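Tidton Shared Workroom
Minutes of the July members' meeting
Held in the workroom, start 6:30 p.m.
Posted for members who could not attend. Corrections to the noticeboard folder, please.

1. Minutes of the last meeting

Accepted after one change. The sentence saying the shelf labels were "finished" now says they were "started."

2. Padlocks, the big table and the toys
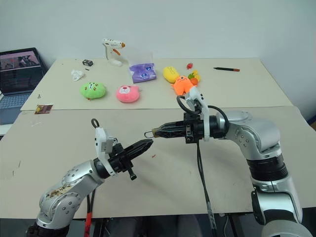
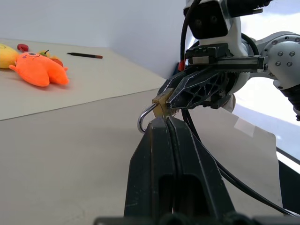
The small brass padlock took up the largest part of the evening. The proposal, carried over from last time, is to buy padlocks of this kind for all the member cupboards and stop using the push latches. The writer of these minutes spoke against it and has tried to record the other side fairly.

For the proposal: a padlock is cheap, it needs no screws beyond the hasp, and a member who leaves can hand over the key and be done. The push latches come open when the cupboard next door is slammed. Several members said they no longer keep anything worth having in theirs.

Against: the cupboard doors are thin. Anyone who wants what is inside will pull the hasp off and leave the lock hanging there in good health. There is also the matter of keys. We have lost the key to the meter cabinet twice and the key to the side gate once, and it is hard to see why a whole box of smaller keys would go better.

A member asked whether a small lock is fiddly to close with cold hands in winter. Opinions differed. It was said that a small shackle has to be lined up properly before it will go in, and that people in a hurry will hang the lock on the hasp and walk off. The reply was that this is a matter of habit. The writer notes that the same was said about the lights.

A combination lock was suggested. Against that, the dials are hard to read in the back corner, and everyone would pick the same number.

Quotes: Oller has priced the full set, hasps and spare keys included, at $2,793. The meeting asked for this figure to be read out again, and it was. Phelan has not sent a price but has said on the phone that theirs would be "competitive," which tells us nothing. Nobody could say whether the Oller figure covers fitting. The quote says "supplied complete," and members were divided on what is complete about it.

Agreed: no full order for now. Try padlocks on four cupboards until the fall, with one spare key for each kept in the office drawer and signed for. The vote was close. The writer asked for it to be noted that a trial with no way of judging the result is only a slow purchase. It was then agreed that we would write down every lost key and every lock found hanging open, on a sheet inside the office door.

The table. The two sheets on top do not match in color, one being yellower than the other, and there is a seam where they meet. A member thinks the seam catches small parts and wants a single new sheet across the whole top. Another said a seam is useful for lining things up. The writer has never seen anyone line anything up on it, but has not seen anything lost in it either. No money to be spent. Whoever is bothered by the seam may put tape over it, on the understanding that they also take the tape off when it starts to peel.

Fixing the sheets down was raised and left. If they are fixed we cannot turn them over, and turning them over was the reason given for choosing sheets in the first place.

The toys. There was a request to set a place for the plush toys, the orange one and the yellow fruit among them, so that they do not live on the table. The offer of a lidded tub from a member's garage was accepted. The writer asked who would put them in the tub. It was said that everybody would. Let us see.

3. Floor by the sink

The new mat from Nedov is better than the old one, which is not saying much. It slides when stepped on at the corner. The supplier's leaflet claims it "stays put on any clean floor," so either the leaflet is wrong or our floor is not clean, and the meeting did not wish to vote on which. The floor will be mopped properly and the mat tried again. If it still slides it goes back, and we should do this before the return period ends, unlike last time.

4. Noise after 8 p.m.

One complaint from the upstairs tenants, received in writing. They mention hammering. Members present said there had been no hammering. It was pointed out that the members present were mostly not the members who come after 8 p.m. A note will go on the inside of the door asking for quiet work only after that hour. There was a long exchange over whether sanding by hand is quiet. Left to common sense, with doubts recorded.

5. Storage room

Still full. The two old doors leaning against the back wall belong to no one who will admit it. They were to be gone by the last meeting. A proposal to label them "free" and put them in the yard was accepted, with the warning that they may then be in the yard for a year. The broken fan goes to the dump on the next run. The box marked "good cable" will be opened and looked at before anyone decides whether the label is true.

6. Sign-in sheet

Three members said they never sign in and do not see the point. The point, as explained, is that the insurance form asks how many people use the room. We have been answering that question from memory. The sheet stays. It will be moved from behind the door to beside the light switch, on the theory that people do at least touch the switch. A request for an app was heard and declined.

7. Heating

Nothing new. The landlord has promised an answer before the cold weather and promised the same last year. A second letter will go out, shorter than the first, asking only for a date.

8. Any other business

The kettle has been descaled. Thanks to whoever did it.

Could members please stop leaving half-used tubes of glue with the cap off. Two more were thrown out before the meeting.

A suggestion that meetings be limited to one hour was put off to the next meeting, as there was no time left to discuss it.

Actions carried forward
Hasps to be fitted to the four trial cupboards.
Lost key and open lock sheet to go up inside the office door.
Phelan to be asked for a price in writing.
Oller to be asked what "supplied complete" means and whether fitting is in it.
Tub to be brought in.
Floor mopped, mat tested.
Old doors to the yard.
Letter to the landlord.

Meeting closed at 8:40 p.m.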